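课程项目报告:Kobzar 路灯组件的设计与实现
课程:数字内容制作实践
提交时间:2023年1月

摘要

本项目为城市建造游戏 Terkgate 制作一套玩家自定义路灯组件,项目名为 Kobzar。组件包括灯杆、灯臂、灯头和底座四类部件,玩家可以在游戏内自由组合,也可以单独更换颜色和灯光色温。报告说明选题原因、模型与贴图的制作过程、灯光参数的设置、与游戏原有物件的兼容处理,以及在测试地图 Vurnby 上得到的结果。最后列出目前仍未解决的问题。

一、选题背景

Terkgate 自带的路灯种类不多,并且每一种路灯都是一个完整物件,灯杆高度、灯头朝向和光的颜色全部写死。玩家想在窄巷里放一盏矮灯,只能把整盏灯往地下沉,底座因此会消失,灯光中心也跟着下移,照亮的范围变得很小。想在十字路口放一盏双头灯,就要把两盏灯叠放在一起,灯杆重合的地方会出现闪烁。

玩家社区里已经有不少路灯类的自制内容,大部分是换模型或者换颜色。我们下载并试用了一部分,发现它们普遍沿用原版的灯光文件,外形变了,光没有变。有些灯头做得很大,实际发光点却仍在原来的位置,夜里能看到光从灯杆中间发出来。另有一些作者把亮度调得很高,单独看一盏很漂亮,沿街放一排之后路面一片发白,建筑立面上的细节都看不见。

我们平时都玩这个游戏,也都在夜景截图上花过时间,所以选这个题目有一部分是个人兴趣。从课程要求来看,路灯的模型不复杂,但涉及建模、贴图、光照、物件定义和打包发布几个环节,工作量适合一个学期。

二、项目目标

立项时我们写下的目标如下。

第一,把路灯拆成可以分别放置、也可以自动对齐的部件。部件之间靠插槽连接,玩家不需要打开任何作弊选项。

第二,每种灯头都有自己的发光位置和照射方向,光的颜色可以在物件面板里选择。

第三,在大量放置时不能明显拖慢游戏。我们选定的检验方式是在一张地图上放置200盏灯,与放置同样数量的原版路灯比较。

第四,发布包要带有清楚的说明,使没有做过自制内容的玩家也能安装和卸载。

动态灯光(例如闪烁、渐亮)没有列入目标。原因是 Terkgate 的脚本接口对动态灯光支持有限,我们判断在一个学期内做不完。

三、工具与分工

模型用通用的三维建模软件制作,贴图在二维绘图软件里完成。游戏使用自己的物件格式,需要用转换工具 Ridov 导入和导出。Ridov 是社区工具,界面比较简陋,文档也不完整,许多选项的含义要靠反复试验才能弄清。我们把试验得到的结论记在共享文档里,后面第六节会摘录一部分。

小组共2人。一人负责模型和贴图,另一人负责物件定义、灯光参数和测试。打包和说明文档由两人一起完成。实际执行时分工没有这么严格,模型做完之后负责模型的同学也参与了大量测试,因为很多问题只有在游戏里才看得出来。

版本管理方面,我们起初直接用网盘同步,结果有一次两个人同时修改了物件定义文件,后保存的版本覆盖了先保存的版本,半天的工作要重做。此后改用版本管理软件,每次修改前先拉取最新文件,贴图源文件因为体积大仍放在网盘里。

四、前期调查

立项之前的8月,我们先把原版路灯全部导出来看了一遍。导出的内容包括模型、贴图、灯光定义和物件定义。

模型方面,原版路灯的制作方式比较统一。灯杆是一根多边形柱体,底座和灯头单独建好后合并到一起。远处显示的低精度模型去掉了底座上的线脚,灯头简化成方块。碰撞体积是一个细长的盒子,只包住灯杆,灯臂和灯头没有碰撞,所以可以伸进建筑物的墙里。

贴图方面,原版路灯把金属和灯罩画在同一张贴图上,发光部分由另一张遮罩图控制。遮罩图里白色的区域在夜间变亮,黑色的区域不变。值得注意的是,遮罩图只影响物件自身看起来亮不亮,与照到地面上的光没有关系。这一点解释了前面提到的现象:很多自制路灯改了遮罩图,看起来灯罩在发光,地面上的光却和灯罩对不上。

灯光定义方面,每盏灯引用一个灯光文件,里面写着光源类型、位置、方向、颜色、强度和衰减距离。多个物件可以引用同一个灯光文件。原版路灯大都引用同一个文件,这也是它们夜里看起来差不多的原因。

物件定义方面,插槽功能在原版中主要用于桌面摆设,例如把花瓶放到桌子上。插槽的父物件可以是任意物件,子物件需要带有匹配的标签。我们由此想到可以把灯杆做成父物件,灯臂和灯头做成子物件。社区里用插槽做装饰的例子很多,用来做路灯的没有找到。 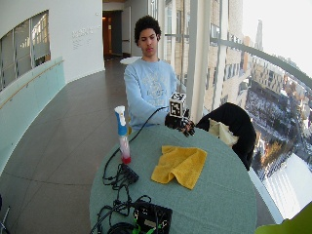
确定用插槽方案之后,首先要验证的是灯光能不能随子物件移动。我们用两个简单的方块做了试验:下面的方块带插槽,上面的方块带灯光文件。把上面的方块放到插槽里,光的位置正确;旋转下面的方块,上面的方块跟着转,但是光的方向没有变。重新载入存档之后,光的方向又正确了。

这个结果说明灯光的方向在放置时计算一次,之后只在载入时更新。对于向四周发光的点光源,方向没有意义,不受影响;对于向下照射的聚光灯,绕竖直轴旋转也看不出差别;只有斜着照射的灯会受影响。我们因此决定把斜照灯头的光源改成向正下方照射,但把光源位置向外移一些,让地面上的光斑落在预期的位置。效果与真正的斜照有差别,在路面上看不太出来,在墙面上能看出光斑偏圆。

五、部件设计

5.1 灯杆

灯杆分矮、中、高几种。矮杆用于小巷和花园,中杆用于普通街道,高杆用于主干道和广场。各种灯杆的顶部直径完全相同,这样所有灯臂都能接在所有灯杆上。底部直径随高度变化,高杆粗一些,否则从远处看会显得太单薄。

灯杆表面有两种做法,一种是光滑圆杆,一种带竖向凹槽。凹槽如果全部用几何体表现,面数会增加很多,所以近处模型只在轮廓上做出起伏,凹槽内部的阴影由法线贴图表现。从斜上方的常用视角观察,两种做法几乎没有区别;把镜头贴到灯杆旁边才能看到凹槽底部是平的。

5.2 灯臂

灯臂有单臂和双臂,造型有直臂和弯臂。弯臂的弧线修改过多次。第一版的弧线是正圆的一部分,放到游戏里显得僵硬,而且灯头的位置太靠近灯杆。第二版把弧线的最高点向外移,灯头离灯杆远了,但灯臂末端下垂过多,像是要断。最后采用的弧线在靠近灯杆的一段较陡,到外侧变平,末端只略微向下。

双臂灯的两侧各有一个插槽,玩家可以在两侧安装不同的灯头。这是试玩时有人提出来的用法,我们原本打算把双臂做成固定同款灯头。改成分开的插槽之后,物件定义反而简单了,因为不需要为每种灯头单独做一个双头版本。

5.3 灯头

灯头是整套组件里做得最细的部分。造型包括球形灯、方形提灯、扁平灯盘和钟形灯罩。球形灯适合较新的街区,方形提灯和钟形灯罩适合老城区,扁平灯盘用于主干道。

方形提灯的玻璃是半透明的。游戏对半透明材质的排序有问题,前后两块玻璃重叠时,后面的一块有时会消失。我们尝试过调整面的排列顺序,只在部分视角有效。最终的处理是让朝内的玻璃面不显示,只保留朝外的面,并在玻璃内侧放一个不透明的发光体。这样从任何方向看都只经过一层玻璃。

钟形灯罩内侧需要显示成浅色,外侧是金属色。原来以为可以用双面材质解决,实际测试发现双面材质只能使用同一张贴图的同一区域。所以灯罩做成了有厚度的模型,内外两层分别展开。

5.4 底座

底座是可选部件。没有底座时灯杆直接插入地面,适合铺装整齐的广场。有底座时可选圆形石座或者铸铁座。石座有一个问题,在斜坡上一侧会悬空。我们把石座的模型向地下延长了一段,在平地上看不到,在斜坡上可以填住悬空的部分。坡度很大时仍然会露出来,这种情况建议玩家先平整地面。

5.5 完整灯具

考虑到有些玩家不愿意一件一件拼装,发布包里还附带了几种拼好的完整路灯。它们使用同样的贴图和灯光文件,不占用太多额外空间。完整灯具不能拆开更换部件,只能更改颜色。

六、制作过程

6.1 建模

建模从灯杆顶部的接口开始。接口是所有部件都要用到的部分,尺寸定下来之后才能同时制作灯臂和灯头。接口的形状是一个短圆台,外面有一圈凸环。凸环的作用是遮住两个部件之间的缝隙。早期版本没有凸环,在缩放画面时能看到一条很细的亮线,那是背景从缝隙中透过来。

每个部件都有近处和远处2级精度。完整的双臂提灯是整套组件里最复杂的组合,近处模型合计3,650个三角面。面数主要花在提灯顶部的装饰和弯臂上,灯杆本身占的比例很小。远处模型去掉了接口凸环、提灯顶部的装饰和底座的线脚,弯臂的分段也减少了。

两级模型的切换距离由游戏统一控制,玩家可以在设置里更改。切换时如果轮廓变化太大,会看到物件跳一下。我们把两级模型叠在一起检查,凡是轮廓明显不一致的地方都做了修改。弯臂最难处理,分段减少之后弧线必然变短,只能把中间的点向外推,使它尽量贴近原来的弧线。

6.2 展开与贴图

所有金属部件共用一张贴图,灯罩和玻璃共用另一张。共用贴图的好处是更换颜色时只要替换一张图,各部件颜色自然一致。坏处是部件之间不能各自换色。讨论后我们认为街灯的金属部分同色比较合理,需要不同颜色的玩家可以为不同部件分别选择颜色方案,只是每个部件内部的颜色统一。

金属贴图有黑色、墨绿、深灰、铜色和白色几种基础方案。每种方案又分为新漆和旧漆,旧漆在接缝和底部加了磨损与锈迹。锈迹的位置参考了我们在校园里拍的灯杆照片。拍照时发现,锈迹多集中在靠近地面和螺栓周围,杆身中段很少,而我们第一版贴图把锈迹均匀撒在整根灯杆上,看起来像斑点花纹,后来重画了。

铜色方案比较麻烦。游戏的金属反射依赖环境贴图,白天铜色偏红,夜间在暖色灯光下又显得接近橙色。我们把底色压暗,减小反射强度,使它在两种情况下都能接受。旧铜方案加入了青绿色铜锈,颜色过于鲜艳时会像塑料,最后把饱和度降到比较低的程度。

6.3 导入与转换

Ridov 的使用是整个项目里耗时最多的环节之一。以下是共享文档中的一部分记录。

导入前必须应用所有缩放和旋转,否则模型在游戏里会倒下或者变成错误的大小。Ridov 不会给出提示。

材质名称不能有中文,也不能有空格。名称不合规定时转换可以完成,但游戏里物件显示为纯色。

插槽用空物体表示,命名要以固定前缀开头。空物体的朝向决定子物件的朝向。我们曾经把一批插槽的朝向弄反,灯头全部朝上。

法线贴图的绿色通道方向与建模软件相反,导出前要翻转。没有翻转的时候,凹槽看起来像凸棱,白天不明显,傍晚光线低时很明显。

转换后的文件如果比原文件小很多,通常说明某张贴图没有打包进去。

重新转换同一物件时要保留原来的编号。编号改变后,旧存档里的物件会消失。

最后一条是在内部测试的中途发现的。当时为了整理文件,我们把所有物件重新编号,结果测试地图上的路灯全部不见了,只剩底座,因为底座没有重新转换。此后编号写进一份表格,转换时逐项核对。

6.4 灯光参数

灯光参数没有标准答案,主要靠在游戏里观察。我们的方法是先在空地上放一盏灯,调到单灯效果满意,然后沿一条街道等距放置一排,检查相邻光斑的重叠情况,再把强度降下来。几乎所有灯头都要在第二步降低强度。

颜色提供暖黄、暖白、中性白和冷白。暖黄接近老式钠灯,颜色较浓,放在灰色石板路上效果很好,放在红砖墙旁边会使墙面过于鲜艳。冷白适合广场和车站,照在草地上颜色发青。说明文档里写了各种颜色适合的场合,供玩家参考。

衰减距离对性能影响较大。距离越长,每盏灯影响的物件越多,计算量也越大。我们把矮灯的距离设得较短,高灯设得较长,并且去掉了所有灯光的阴影投射。原版路灯也不投射阴影,所以在视觉上没有倒退。

关于光源位置,每个灯头的光源放在灯罩下沿略低的地方。如果放在灯罩内部,灯罩自身会被照得过亮;如果放得太低,灯罩下方会有一段空白,灯杆上的亮度分布也不自然。球形灯例外,它的光源放在球心。
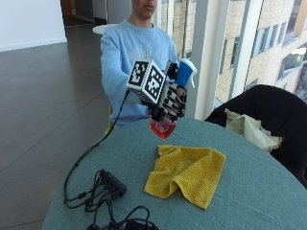
图:坐在圆桌后的年轻男子,右手戴黑色传感手套,手背上装有白色标记方块

七、测试

7.1 测试地图

测试在地图 Vurnby 上进行。Vurnby 是我们为本项目建的一座小镇,包括老城区的窄巷、一条主干道、一个广场、一片有坡度的住宅区和一段河岸。建这张地图的目的是把各种常见的放置环境集中到一起,免得每次换地图。建筑全部使用游戏原版内容,避免其他自制内容干扰结果。

老城区主要检查矮灯和壁面附近的光照。主干道检查等距放置和双臂灯。住宅区检查底座在斜坡上的表现。河岸检查水面反光和护栏旁边的碰撞。

7.2 放置测试

放置测试的内容是按不同顺序安装部件,并在安装后进行移动、旋转、复制、删除和撤销。大部分操作正常。下面是发现的问题及处理。

删除灯杆时,插在上面的灯臂会掉到地面,灯头留在半空。原因是游戏只把直接连接的子物件放到地面,再下一级的物件不处理。我们没有办法修改游戏的这一行为,只能在说明里建议玩家从灯头开始拆。

复制灯杆时,灯臂会一起复制,灯头的颜色有时恢复默认。重复试验后发现,只有在颜色刚更改、还没有退出建造模式时才会这样。退出一次再进入,复制结果就正确。

旋转双臂灯时两侧灯头都能跟随,朝向正确。

在护栏旁边放置时,底座的碰撞体积与护栏冲突,无法贴近。我们把石座的碰撞体积缩小到与灯杆相同,问题解决。代价是玩家可以把底座放得与护栏部分重叠,需要自己注意。

7.3 性能测试

性能测试按照立项时的方案进行。先在 Vurnby 放置200盏原版路灯,固定镜头位置和游戏时间,记录画面流畅程度;再全部换成 Kobzar 的组件,在同样条件下记录。灯的位置保持一致,灯光颜色统一为暖白。

使用拼好的完整路灯时,流畅程度与原版没有可以察觉的差别。使用分部件拼装的路灯时,镜头快速移动时略有停顿,固定镜头时没有影响。我们推测停顿来自物件数量的增加,因为每盏拼装灯由几个物件组成,游戏要分别判断它们是否需要显示。面数应当不是主要原因,把近处模型全部换成远处模型后,停顿依然存在。

根据这一结果,说明文档建议大面积铺设时使用完整路灯,在近景和需要特殊组合的地方使用拼装部件。

载入时间有所增加,主要出现在第一次载入。游戏会缓存贴图,之后再载入同一存档时差别不大。

测试只用了我们自己的电脑,没有覆盖配置较低的机器,这是测试方案的缺陷。

7.4 试玩反馈

内部测试版发给了几位也玩 Terkgate 的同学。我们没有设计问卷,只请他们随意使用,然后把意见写下来。

意见集中在以下方面。部件在目录里排列混乱,灯臂和灯头混在一起,不容易找。我们为各类部件加了统一的名称前缀,并且重新渲染了缩略图,使每类部件的背景颜色不同。

有人不知道灯头可以单独放置。他把方形提灯直接放在台阶上当作地灯用,后来问能不能放在桌面上。原来的标签不允许放在桌面,我们补上了对应的标签,于是提灯也可以当作桌面摆设。

有人认为旧漆方案的磨损太重。我们减轻了杆身中段的磨损,底部保持不变。

还有人希望灯杆上能挂旗帜和花篮。这需要在灯杆中段增加插槽。我们试做了一个挂花篮的版本,花篮本身可以使用游戏原版的物件,但是原版花篮没有匹配的标签,必须另外复制一份。这部分没有进入本次提交的版本。

八、兼容性

Kobzar 不修改任何原版文件,所有内容都是新增物件,因此理论上不会与其他自制内容冲突。实际使用中仍有两种情况需要说明。

一种是全局光照类的修改。有些修改会整体提高或降低夜间亮度,我们的灯光在这种环境下会偏亮或偏暗。我们准备过一个低亮度版本的灯光文件,替换后效果可以接受,现作为可选文件放在发布包里。

另一种是更改物件目录结构的修改。安装这类修改后,我们的部件可能出现在别的分类里,但功能不受影响。

游戏更新方面,学期中游戏更新过一次,更新后插槽和灯光都正常,缩略图丢失。用新版 Ridov 重新打包之后缩略图恢复。

九、发布包内容

发布包的文件夹按以下方式组织。

主文件夹:全部部件和完整路灯,必须安装。
可选文件夹一:低亮度灯光文件。
可选文件夹二:额外颜色方案。
文档文件夹:安装说明、部件清单、组合示意和已知问题。

安装时把主文件夹复制到游戏的自制内容目录即可。可选文件夹需要在主文件夹之后安装。低亮度灯光文件会替换主文件夹里的同名文件,卸载时要重新复制一遍主文件夹。卸载整个组件前,请先在存档里删除已放置的部件,否则载入时游戏会提示缺少物件。存档本身不会损坏,但提示框会逐个弹出,数量多的时候很烦人。

使用条款允许玩家更换颜色并重新发布,须注明原组件名称,不得收费。模型文件可以用于学习,不允许直接打包进别人的组件。

十、存在的问题

斜照灯头的光斑形状不准确,原因见第四节。如果游戏以后改为在旋转时更新灯光方向,可以换回真正的斜照光源,我们保留了对应的文件。

方形提灯从正下方往上看时能看到发光体的底面,没有画细节,只是一块亮色。

陡坡上的石座仍会露出延长部分,那一段贴图有拉伸。

双臂灯在很窄的街道上会伸进两侧建筑。灯臂没有碰撞体积,可以放置,但看起来穿墙。可以考虑补做一种短臂。

雪天时灯罩顶部没有积雪。原版路灯有积雪效果,由专门的贴图控制,我们研究到这一部分时已经临近提交,没有来得及制作。

白色金属方案在正午阳光下偏亮,磨损细节看不清。

十一、过程中的得失

时间安排上,建模比预计的快,转换和测试比预计的慢。最初的计划给 Ridov 只留了一周,实际断断续续用了大半个学期。如果重做,我们会先用最简单的模型把整个流程走通,包括缩略图、目录名称和打包,再开始做正式的模型。插槽试验虽然做得早,但只验证了光的位置和方向,没有试验删除和复制,所以删除灯杆时灯头悬空的问题到很晚才发现。

文档记录起了较大作用。转换工具的许多选项几周不用就会忘记,有记录可以直接查。记录不足的是灯光参数,中间版本的数值没有保存,有几次觉得前一版更好,却找不回来。后期改成每次调整都复制一份灯光文件,并在文件名里注明灯头和颜色。

测试地图建得比较早,这一点对后来帮助很大。不过 Vurnby 的建筑风格偏旧,现代风格的街区很少,球形灯和扁平灯盘的测试机会不如提灯多。扁平灯盘的灯光强度在提交前一周还在改动。

十二、后续安排

提交之后计划先补积雪贴图和短臂,然后处理灯杆中段的插槽。花篮和旗帜会做成单独的附加包,不放进主文件夹,已经安装主组件的玩家可以不更新。部件编号按现有表格继续往后排,原有编号保持不变。

附录:部件清单(按类别)

灯杆:矮杆、中杆、高杆,各有光滑和凹槽两种表面。
灯臂:直单臂、弯单臂、直双臂、弯双臂。
灯头:球形灯、方形提灯、扁平灯盘、钟形灯罩。
底座:圆形石座、铸铁座。
金属颜色:黑、墨绿、深灰、铜、白,各有新漆和旧漆。
灯光颜色:暖黄、暖白、中性白、冷白。
远处模型:全部部件均有。
碰撞体积:灯杆和底座有,灯臂和灯头没有。
可放置于桌面:仅方形提灯。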